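Gripper care at the brick-wall table

November 27, 2020

The pair of hand-held grippers at the bread table went back into use in October after a full strip-down, and the upkeep list has changed a little. Dagmar Čierny rewrote it, and the new version hangs by the Sunora bench.

Finger pads come first. Crumbs work into the ribbing and the bread starts to slide, so brush the pads after each session with the dry nylon brush and leave the solvent in the cupboard. Pads are swapped as a pair after 1,000 grasps, even if one still looks fine. The new Hendriks pads need the 8 mm screws. The old ones are too long and will mark the plate.

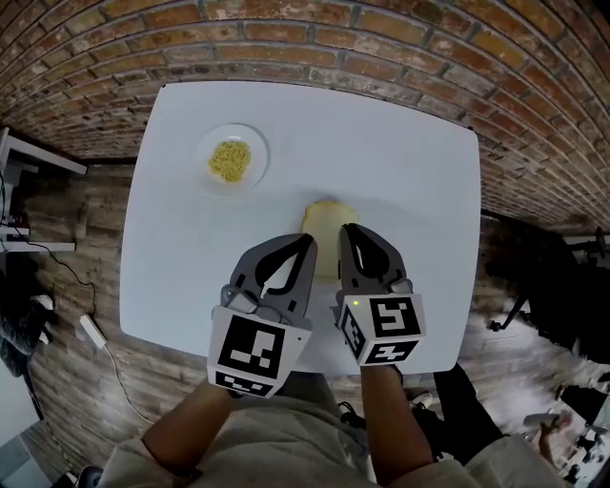

Both grippers at the slice of bread, with the plate of yellow food behind.

Marker faces on the white housings get a soft cloth and nothing else. If a corner of a print lifts, replace the whole face — glue leaves a shine, and tracking drops out on that side. Domeck has sent spare sheets, filed under part 41.

Lenses are checked last, once the fingers are clean. Food on the table is fine, but a greasy thumbprint on a lens costs a whole session.
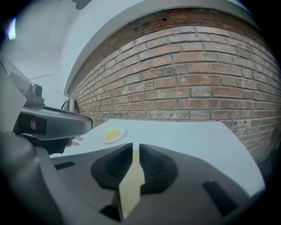

After any pad change, close the jaw slowly by hand and watch that the two tips meet evenly. Then run the Skelari zero routine twice. If the two readings differ, loosen the left finger, reseat it and start over. Finish with a lift using fresh bread, which shows uneven pressure sooner than the foam block does. 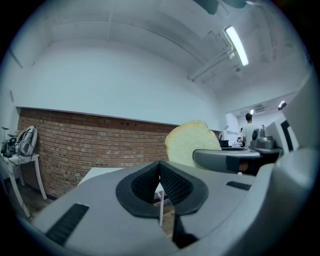 A slice of white bread held upright at the gripper.

Write pad changes in the log with the date and the gripper side. Worn pads go in the tray under the bench — Dagmar measures them before they are thrown out.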